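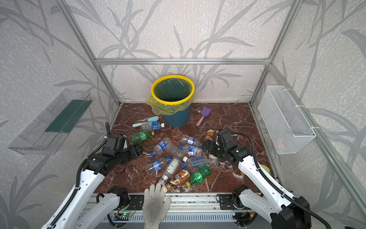

**Bottle-sorting robots take over the back room at Dingate**

*2021-05-20*

The robotics club at Dingate Secondary has spent the school year teaching a pair of robot arms to tidy up, and this month the students finally got to show everyone what they've been doing in there every lunch hour. The job sounds easy. Pick up the empty drink bottles, put them in the bin, stop when the floor is clear. Anyone in the club will tell you it's the hardest thing they've ever tried to build, and they'll tell you with a huge grin.

The project is called Droltora, a name made up at the first meeting and never seriously challenged since. It began in February, when the club's old line-following cars were packed away and the members voted to try something with arms. They wanted a task that people walking past would understand straight away, and the recycling left over after the winter concert gave them one.

The work area is a small three-sided room built from silver aluminum bars, with the two arms mounted side by side on a metal rail along the open front. Each arm is white with black joints and ends in a black gripper. The walls are covered in a grey bamboo-leaf wallpaper, the floor has the look of polished reddish marble, and a teal bin with a yellow rim stands at the back. The wallpaper was the subject of a long and very cheerful argument (the other choice was plain white) and the bamboo side won easily.

**Learning by doing, over and over**

The arms learn from the students. A club member steers them through the job by hand controls while the computer records every move, and those recordings are then used to train the program that runs the arms by itself. One full run, from a messy floor to a clean one, is called an episode. The club has set itself a goal of 2,000 episodes before the end of next term, and the tally on the whiteboard is updated at the end of every lunch hour, usually with some drumming on the tables.

Not every episode is a good one. If the driver drops something or knocks the bin over, the run goes into a separate folder marked "oops," and the club has learned a lot from that folder. An early version of the program had been trained on a few clumsy runs that slipped through, and it copied them faithfully, right down to a little hesitation before each grab that belonged to one particular Grade 10 student. Everyone knew at once whose it was!

Bottles are tricky things to grab. They roll when they're nudged, the clear ones are hard for a camera to pick out against a shiny surface, and a gripper that closes a bit too high on the neck will send the whole thing spinning. The students have brought in as many kinds as they can find: clear ones with blue labels, green ones, small amber ones, soda water, tea. Caps stay on, labels stay on, and everything gets rinsed first. That last rule was added in the second week, for reasons the club is happy to leave there.

Between runs a student in a white cotton glove reaches in to rearrange the pile. The glove is part of the club's safety routine, and so is the call of "hands in," which has to be answered by whoever is at the controls before anyone moves. New members practise this before they're allowed to touch anything else.

**Two arms, two jobs**

Having a pair of arms has turned out to be the best part and the biggest headache. Early on, both would go for the same bottle and bump. The club now trains them to share the floor, with the left arm starting on its own side and the right arm on the other, and whichever finishes first helps out in the middle. When it works it's lovely to watch – there's a moment where one gripper lets go and the other is already on its way down, and the whole room goes quiet.

The students have also begun mixing other objects in with the bottles. A toy shovel, purple with a pink handle, has become a regular, and the arms are supposed to leave it alone. That skill is still very much a work in progress. A few runs have ended with the shovel in the bin and the bottles untouched, to loud applause.

**A long road to the open house**

The parts came in slowly. The club saved money from two years of bake sales and a spring plant sale, and the rest came from Zundeck, a local machine shop that also let the students use its saws to cut the bars to length. The first version of the structure was slightly crooked, so one arm reached a little farther than it should have, and the whole thing was taken apart and squared up again over a weekend. Several members say that was their favourite part of the year.

Wiring took longer than planned. The cables that run down the arms kept catching when the wrists turned, and the students tried tape, string and hair elastics before settling on the arrangement they use now. There was also one anxious afternoon when neither arm would wake up at all. The cause was a power bar that had been switched off by somebody's foot.

At the open house, visitors were invited to scatter the bottles however they liked and then stand back while the program took over. The club had promised itself that it would let the arms run without stepping in, which took some nerve with a line of younger kids waiting and a great many suggestions coming from the hallway. Over the evening the arms went for 96 bottles and got most of them into the bin. The ones that got away mostly rolled up against a wall, where the grippers have trouble reaching, and a couple were last seen heading under a table with a small child in pursuit.

The loudest cheer of the night was for a save. A bottle slipped as it was being lifted, bounced off the bin and rolled back toward the front, and the arm simply turned around and went after it again. The students had been working on that exact behaviour for weeks, recording runs in which the driver let a bottle fall on purpose and then picked it up, and they had never seen the program manage it without help. There was some jumping.

**Next stop, Chae**

The club is now getting ready for the Chae Student Robotics Challenge, where school teams bring a working machine and have 10 minutes to show what it can do. Judges will look at the robot, but they'll also read the team's logbook and ask students to explain their choices. The Dingate logbook is already a thick one. It includes sketches, wiring notes, a page of rejected project names and a careful record of which bottles the grippers like best (short and stubby ones, by a wide margin).

Before then there's plenty left to do. The members want to get faster without getting rougher, and they're keen to solve the problem of bottles resting against the walls, perhaps by having one arm nudge and the other grab. A smaller group is working on sorting, so that coloured bottles and clear ones could someday go to different places. They've only just started recording for it, and the first tries have been gloriously bad.

The club meets every lunch hour and stays late twice a week, and students from any grade can join at any point in the year. No experience is needed. Clean, empty drink bottles with the caps still on can be dropped off in the box outside the robotics room, and the club would especially love a few odd shapes.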